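Home Products Shape sets Help centre My tickets Log out

Print this ticket | E-mail this ticket

Mullo Help Centre
Maple play board: rocks on bench, blocks won't stay put
Opened: December 28, 2022
Status: Closed by customer

First message

Hi Mullo crew, hope you all had a good break! I'm writing about the maple board I bought from you back in May, the plain one, 22 mm thick. It's a beautiful thing and I don't want to send it back, so please don't read this as a refund request. I just can't get it to sit flat.

I've got it on my blue Sitport bench (the one with the round holes all over the top) and I use it as a sorting board for the kids who come over after school. They get a pile of coloured shapes, and they sort by colour, then by shape, then they argue over whether the heart goes with anything. Lots of fun. Except that whenever somebody leans on the front corner, the whole board goes clunk, and whatever's standing up falls over. The cylinders are the worst. They're short and squat and you'd think they'd stay put, but no, over they go and off across the floor.

My first guess is that the board has cupped. It's been very dry in here with the heat on. Is that a thing with maple? And if it is, can I fix it or is it too late?

Update 1, same day, after lunch

Your auto-reply had a link to the "is my board flat?" page, so I did that. I put the board on the kitchen counter and pressed on each corner in turn. No clunk. I flipped it and tried the other face. Still nothing. Then I laid my metal ruler across it on its edge, short way and long way, with a flashlight behind it like the page says, and the only light I could see was a hair's width in the middle going the short way. The page says that's fine.

So I took it back out to the bench, and there it was again. Clunk! I felt a bit silly at this point.

Update 2

Next thing on my list was the bench. The top is 1000 mm wide and bolts down near the front, and I had wondered if one side was sitting higher than the other. I put a level on it both ways. It's a touch low toward the back but it's flat, and it doesn't wobble on its feet. I snugged the bolts up anyway, took me 15 minutes because I couldn't find the right hex key (it was in the cutlery drawer, don't ask).

Board back on, same clunk. I tried a sheet of paper under each corner to see which one was high. The paper slid straight out from the back left and wouldn't budge from the front right. I thought that was a clue and wrote it down, then I turned the board end for end and got exactly the same answer, front right tight and back left loose. So whatever it is, it stays with the bench and doesn't travel with the board. I should have done that one first.

Update 3, with a question about the blocks

While I had everything off I looked at the shapes too. Ours are printed ones, from the Vulham files, in Sakamoto filament. The cylinders, the star and the rest all came off the same printer with the same settings. A few of them have a little lip round the bottom where the first layer squished out. I ran a fingernail round the edges and I can feel it on the red star and on one of the cylinders. The blue house shape seems okay but it'll only stand properly one way up, and the kids never pick that way.

Two things I'd like to know:

1. Will that lip scratch the maple? I oiled the board when it arrived and haven't touched it since.
2. Should I sand the bottoms, or is there a better way? I've got 7 sheets of fine paper left over from a shelf and I'd love to use them up.

I also tried a non-slip mat between the board and the bench. It did quiet the clunk, but the board went spongy and the blocks jiggled even more, so that's out.

Update 4, I think I've got it

Oh boy. Okay. It's the bolt heads. They stand a tiny bit proud of the blue top, and I've always pulled the board right up to the front of the bench so the little ones can reach. One corner was riding up on a bolt head the whole time, and the other one was only just missing it. I slid the board back until its front edge was clear of both, pressed on every corner and got nothing. Leaned on it with both elbows and still nothing. Then I put the shapes out again.

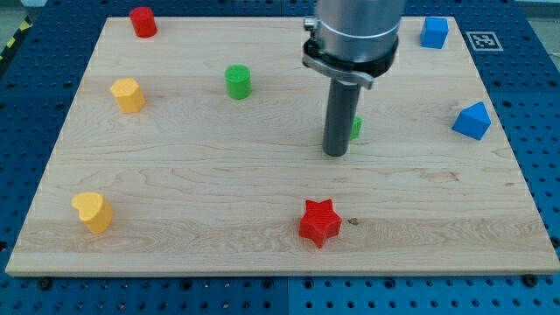 Mullo Support: Glad the board can stay with you! Bolt heads under the front edge are a common cause of rocking, and your end-for-end test was the right way to rule out the wood. On your two questions, a printed lip can leave fine marks on oiled maple if the block gets dragged, so please do take it off. Lay the sandpaper face up on a flat surface and rub the block on it in small circles, then wipe the dust away before it goes back on the board. If the oil is from May, a fresh thin coat on both faces would be a good idea in this dry weather. Let us know if you'd like the ticket left open.

My reply

Thanks so much, that's really helpful. I did the star first since it was the worst and it came up nice and smooth in no time. The cylinder took longer because I kept tipping it and had to start the circles over. I'll oil both faces once I've picked up more oil. I'd only ever done the top, whoops.

One small thing for your help page: could you add a line about checking what's under the board before getting the ruler out? I'd have saved myself a whole afternoon. And if you ever do a set of low stick-on feet to lift the board over bolts, I'd buy some, because I'd like to have it back at the front of the bench where the kids can reach.

Happy for you to close this one.

Print this ticket | E-mail this ticket

Back to My tickets Open a new ticket Contact us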